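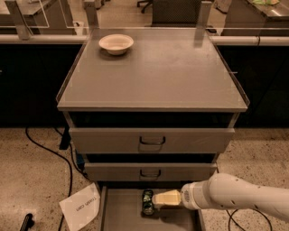 Fig. 1. The drawer task, with the gripper at the object in the bottom drawer.

Week 6: gathering examples by hand

Welcome back, everyone, and I hope the March reading wasn't too heavy going! Today we leave the theory alone for a bit and talk about where the examples come from, which in my experience is the part students rush and then come back to me about in a great muddle.

Each run in the Lerkeck set is one person guiding the arm through one task, start to finish. Tomoyo Shimada's group aims for 100 runs per task, and of those you might keep 85 (the rest have a pause in the middle, or somebody sneezed and the arm went wandering). Please don't throw the bad ones away. Put them in a separate folder with a line saying what went wrong.

Look again at Fig. 1 and notice how low the arm has to reach. A drawer near the floor asks for quite a different movement from the bowl on top of the cabinet, so do vary your starting positions, and write them down as you go.

For next time: read Kanako Kaneko's notes on labelling, pages 39 onwards, and bring a written plan for your own task. One side of paper is plenty.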